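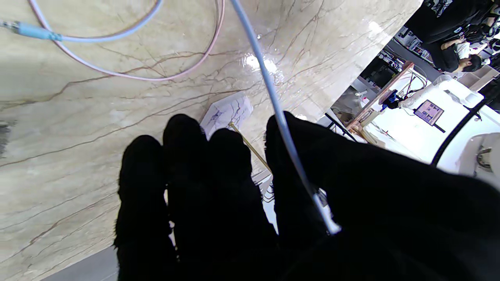 Marble tabletop, April.

Progress report: the Clisine oral history and recipe project
By Brunello Bortolotti
April
Last updated: April
4 min read

Hello all, and thanks for being patient with me! I know this was supposed to reach you before the end of last month, but I wanted to get the second batch of recordings typed up first so I'd have something solid to tell you.

So, the short version: we're in good shape on interviews, a bit behind on the cookbook, and under budget on travel (mostly my doing, I drove my own car and kept forgetting to log the miles).

Interviews

We now have 65 recorded conversations with people who grew up in the Clisine neighborhood or cooked for a living there. That's more than I promised in the application, and I could have kept going. Once people heard their cousin had been interviewed, they wanted a turn too. The longest one ran almost four hours and is about bread, only bread. I'm keeping all of it.

The typed transcripts are the slow part. I tried doing them myself over the winter and got through nine before my wrists gave out, so I moved some of the travel money over to pay Akamix for the rest. You approved that by email, thank you again. Their first drafts are pretty clean, but they stumble on the old dialect words for pasta shapes and cuts of meat, and I go back through every page with the audio on. I've also started a word list as I go, which wasn't in the plan but would make a nice appendix.

The cookbook

Okay, this is where we're late. I had hoped to have every recipe tested by now. We've done the soups, the breads and most of the Sunday dishes. The sweets are barely started. The trouble is that hardly anyone measures! I have one almond cake written down as "flour until it feels right," and I've baked it five times now trying to find out what that means. (The fourth was the good one. I should have written down what I did.)

I'd like to ask for two more months on the testing. It won't change the total cost. Mertens has agreed to hold our printing slot and the price they quoted, as long as the final pages get to them before the fall rush. We're still planning on 2,000 copies, with a few boxes set aside for the library branches and the families who gave us recipes.

Money

Out of the $3,000 set aside for testing and ingredients, we've spent $2,876. I know that looks tight with the sweets still to come, but Stokico has offered us flour, sugar and nuts at no charge through the summer, so what's left should cover eggs and butter. Receipts are in the shared folder, sorted by month. One from February is missing, it was for lard, and I'm still looking for it.

What's next

I'm meeting with the library in May to talk about where the recordings will live once we're done. They'd like the audio and the transcripts together, and I agree, but a few families asked us to keep certain stories private until the older folks have had a chance to listen back. I'm going through those one by one and getting signed forms.

After that it's cake, pretty much all of June. If any of you would like to come by on a testing afternoon, please do, we start at 2 p.m. and there's always too much to eat. Let me know about the extension when you can and I'll tell Mertens.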